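Home Features Food Opinion Archive Subscribe

August 2024
By Asif Gilani

The woman who wants you to stop renaming your restaurant

Erlinda Quiambao has named 286 businesses and will admit to liking nine of them. She keeps the full list in a green ledger, the likes marked with a small tick, and she turned it face down when I leaned over to read it.

"You're looking for your brother-in-law's place," she said. "It isn't ticked."

Quiambao came to the work sideways. She was painting signs in Cabanatuan when a man asked for a board reading "Best Quality General Merchandise and Others," and she told him what it would cost per letter. He asked for something shorter. She gave him his mother's first name and charged him for the advice, a practice she has kept up ever since.

Her rates now run to $838 for a shop and $1,000 for anything with investors. Investors, she says, add a lot of lunches. They also add a fondness for words that sound like a sneeze. She was shown Jarkix, for a line of garden hoses, and Nurex, for what she was told was either a mattress or a payroll service. The client hadn't settled which.

"They want a word that means nothing, so it can't offend anybody," she said. "Then they spend a year explaining what it means." 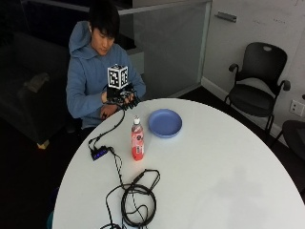 Herman Krishnan remarked that meaning nothing was the whole appeal, and that he had picked Wokus for his bakery after finding every bread word within driving distance already taken. Quiambao had advised against it. He paid her anyway and kept the name, and customers, he conceded, still phone to ask if he repairs woks.

"He does good rye," said Quiambao, who can be generous once the check clears.

Her method has few moving parts. She asks the owner to say the proposed name into a telephone, to a stranger, ordering a taxi. If it has to be spelled, she crosses it out. She asks what people already call the place, which the owner is often embarrassed to repeat. A hardware store with a long and dignified name over the door was known to the whole street as Stairs, on account of its stairs. She told the family to paint STAIRS on the front and go home.

They did not. "They went with Premier Home Solutions," she said, and looked out of the window for a while.

I asked about the spelling craze, the missing vowels and the stray letter k. She blames the web address. When every plain word was bought up, people began pulling letters out of words the way you pull slats from a fence, to see if it would stand. Some of it did. She has one vowelless name among her ticks and won't say which.

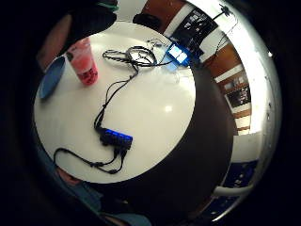 The round table.

Renaming is where she gets stern. One owner changed his café's name three times, and each time she sent back his deposit of $50 with a note saying the soup was the problem. He has kept the notes. He has also, she says, kept the soup.

Did she ever name anything for herself? A dog, once, after two weeks of drafts. It answered only to "Hey."

Recent in Features
Remedios Ignacio on forty ways to misspell a wedding cake
The last good parking spot downtown
Liudmyla Tkachuk: My year of reading menus aloud
Why your bank wants to be your friend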